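Muffin and loaf tin tips, all in one spot

Print this page | E-mail this to a friend
14 comments

Posted Wednesday, March 17, 2021 by Xinyi Wei

Quick one tonight, loaf in the oven as I type. Had a pile of messages after the February banana bread post, mostly sunken middles and stuck bottoms. So. Everything I know, no particular order.
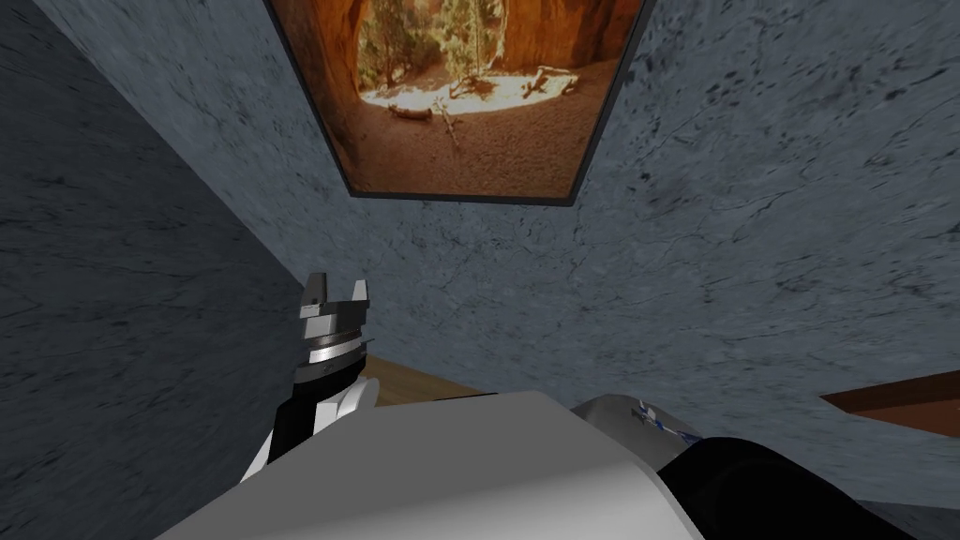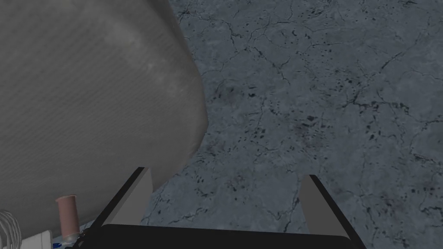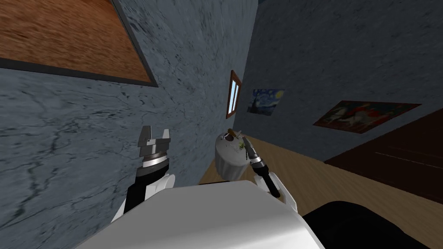

BEFORE YOU MIX

Eggs out of the fridge first thing. Forgot? Bowl of warm tap water, five minutes, fine.

Butter soft enough to dent with a thumb. Not shiny. Shiny means it's half melted and you'll get a greasy crumb.

Weigh the flour. I know, I know. But a scooped cup of flour in my kitchen and a scooped cup in my sister's are miles apart. Spoon and level if you have no scales.

Old bicarb is the reason for half the flat muffins out there. Teaspoon of it in a splash of vinegar, should fizz like mad. If it just sits there, use it on the sink.

TINS

My loaf tin is a Tramano, dark, heavy, browns everything quickly. Drop the oven a bit for dark tins. Pale tins, leave the recipe alone.

Sling of baking paper, long sides hanging over so you can lift the whole thing out. Dab of butter under the paper stops it sliding around. Metal bulldog clips on the sides if you're using fan, otherwise the paper flaps into the batter (take them off when you take the loaf out, they are HOT).

Muffin tins: grease the flat top bit as well as the cups. Big tops spill over and weld themselves on.

Empty cups in a muffin tin. People say put water in them. I've done it both ways, can't tell the difference.

How much batter will it hold? Mine takes 700 g comfortably. Past that it climbs out and you're scraping the oven floor on a Sunday.

MIXING

Wet into dry, big spoon, stop early. Lumps are ok. Streaks of dry flour are not ok, go round the bottom of the bowl once more and then leave it.

Frozen berries go in frozen, last, a couple of turns. Blueberries turn the batter grey-green if you let them thaw. Tastes the same, looks awful in a lunchbox.

Lemon zest: rub it into the sugar with your fingers before anything else goes in. Smells amazing and you need less lemon.

BAKING

Heat the oven longer then you think. Mine beeps ready well before it is, got a cheap Cleleck thermometer hanging off the rack and it was a bit of a shock.

My plain loaf: 180 fan, 51 minutes. Weird number but thats what works here. Yours will be different, start poking with a skewer at 45.

Muffins go in at 200 for the first few minutes then down to 180. Higher tops.

Don't open the door in the first half. Sunken middles, nine times out of ten.

Top browning too fast, loose hat of foil.

COOLING AND KEEPING

Ten minutes in the tin, then out. Longer and the bottom sweats.

Sliced loaf freezes really well, bit of paper between slices, straight into the toaster from frozen. Muffins, around 4 weeks in the freezer before they taste of freezer.

Paper towel in the bottom of the container, and another on top. Keeps the muffin tops from going sticky.

Glaze after thawing, never before.

Yutong Luo asked in the comments about halving the loaf. Yes, bake it as six muffins, start checking at 18 min.

Right, skewer time.

Share (9) | 14 comments | Print | E-mail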